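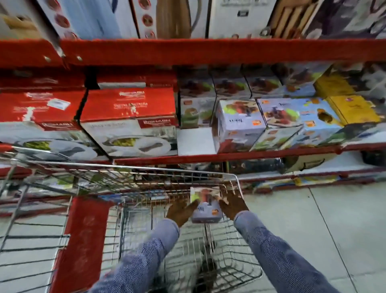
Figure 7.1 Selecting a boxed item in a store aisle.

Chapter 7
Resupply Planning for Long-Distance Trails

7.1 Scope of the chapter

Chapter 6 treated daily energy expenditure as a function of body mass, pack mass, distance and climb. This chapter takes the resulting figure as given and considers how the food that meets it is placed along the route. The term resupply covers every means by which a hiker replaces consumed food, fuel and small equipment without ending the trip. Water is excluded and is covered in Chapter 8.

A resupply plan has three elements: the points at which supplies are obtained, the method used at each point, and the quantity carried out of it. The elements are not independent. A change of method at one point usually alters the quantity carried from the point before it, and a closed store can force both to be revised in the field.

7.2 Terms

Leg. The section of trail between two consecutive resupply points, measured in trail miles. Side trails and road walks to the point are listed separately as access distance.

Carry. The food mass at the start of a leg. The carry is greatest on leaving town and should approach the reserve on arrival at the next point.

Reserve. Food held against delay. Unless stated otherwise, the worked problems in this book use a reserve of one day.

Drop. A package mailed or delivered ahead to a named holder, such as a post office, hostel or outfitter.

Local purchase. Supplies bought at or near the resupply point. Local purchase is divided into full-service stores, where a complete carry can be assembled, and limited stores, where it cannot.

7.3 Leg length and carry

The carry for a leg is found by dividing leg length by planned daily mileage, rounding up to the next half day, adding the reserve, and multiplying by the daily ration. Access distance is added to leg length only when it is walked.

Consider a leg of 64 miles, hiked at 16 miles per day on a ration of 2 pounds per day. The leg takes four days. With the one-day reserve, five days of food are required and the carry is 10 pounds. If a limited store at the midpoint can supply one day of food, the carry at the start falls to 8 pounds, provided that the store is known to be open on the day of arrival. If opening hours cannot be confirmed, the full carry stands.

Planned mileage should be taken from the terrain of the leg in question. Trip averages are a common source of error. On a trail of 2,000 miles, the average conceals both the slow early weeks and the faster middle sections, and a plan built on it will be short of food at the start and heavy with it later.

7.4 Choice of method

Drops give control over content and are preferred where a medical diet is followed or where only limited stores exist. They fix the schedule to the hours of the holder, and their contents are chosen before the hiker's appetite and tastes on the trail are known. Karakaya and Oral, in the route notes used for Case 7A, found that most unused food in their drops was of a single type bought in bulk before departure.

Local purchase allows the ration to be adjusted at each stop. Its costs are time in town, uneven selection and surplus packaging. Outer cartons should be removed before the pack is loaded, and any cooking instructions copied or cut out and kept with the food.

Most completed plans are mixed. The usual procedure is to mark all full-service stores on the route, compute the legs between them, and assign drops only where a leg exceeds the carry limit set in Section 6.5.

7.5 Case 7A: The Hatiser Traverse

The remaining sections refer to a single route, the Hatiser Traverse, with resupply points at Canpolat and Trellelico. Store listings are those current in March 2025. Canpolat has a full-service store within walking distance of the trail. Trellelico has a limited store and a hostel that accepts drops. Table 7.1 gives the leg lengths, access distances and total climb.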